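Wimura Lada handheld garment steamer, review

The Lada is the smaller of Wimura's two handheld steamers and the one aimed at people who own more tailored clothing than they have closet space. I used it from March on, mostly on wool, viscose and silk, with an older Gullholm upright steamer as the comparison.

Setup

Fill the tank to the line, seat it until the latch clicks, switch on. The tank holds 133 ml. Wimura gives a heat-up time of 60 seconds in the manual, and the ready light on my unit kept to it closely enough that I stopped checking. The trigger can be locked down for continuous steam. The lock is a small sliding tab under the thumb and is easy to engage by accident when switching hands.

The cord leaves the body at a fixed angle. With the garment hanging on a door and the outlet on the left, the cord crosses the fabric on each downward pass. A swivel joint would fix it. The Gullholm has one.
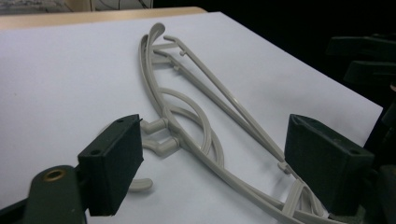 Molded plastic part on white paper

Steam output

There are two settings. Low is suited to silk and thin viscose and gives a soft, fairly wide plume. High is for everything else. On low, the first burst after a pause carries droplets, so the head should be pointed away from the garment for a moment before the first pass. Water spots on silk satin are hard to remove and the manual does not mention them.

High is dry and steady as long as the head stays upright. Tilt it far forward, as you would when steaming a jacket laid flat, and the pump begins to draw air. The output drops, then returns in spurts. For flat work the machine is a poor choice, although the packaging shows it being used that way.

Results by fabric

Wool coat: good. My test garment was an unlined Mbwambo overcoat in heavy melton with creases across the back from sitting. They relaxed after slow passes from the inside, followed by an hour on a broad hanger. The nap came up evenly with a brush.

Viscose dress: very good on low. Fold lines from storage came out and the hem did not ripple. The skirt is cut on the bias, so I supported the weight with my free hand while the cloth was damp.

Silk blouse: acceptable. The body was fine. Around the button placket the steamer head is too wide to work between buttons, and I finished that area with a cool iron and a pressing cloth.

Cotton shirt: weak. Collar and cuffs need pressure and a hard surface, and no handheld steamer supplies either. Anyone who wears mainly cotton shirts should buy an iron.

Pleats: avoid. Steam relaxed the edges of a pressed pleat in a wool skirt and I had to reset them on a board.

Tank life

One fill covers a coat or a pair of light dresses on high. Refilling is quick, but the cap is stiff and there is no marking to show how far it should turn. Mine leaked until I turned it well past the point where it felt closed. 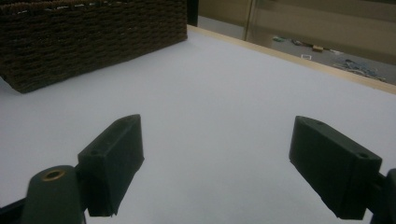 A reader who has owned the Lada for longer than I have writes that the leak comes back once the cap seal flattens, that Wimura sells the seal only together with a new tank, and that a thin smear of silicone grease has kept the old one tight so far. I have not tried the grease. The parts page does list the tank and seal as a single item.

Cleaning

The manual asks for descaling every month with hard water. The procedure takes one tank of diluted citric acid and one of plain water, both run through on high into a sink. Run a second tank of plain water before steaming anything pale. After my first descaling, flecks of scale were still coming out when the rinse tank was nearly empty.

Accessories

The box contains a bristle head, a crease clip and a storage bag. The bristle head is useful on wool and gets in the way on everything else. The crease clip is too loose to hold trouser cloth. The bag is too small to take the steamer with the bristle head attached.

Rating: 4 out of 5 for wool and viscose, 2 out of 5 for cotton.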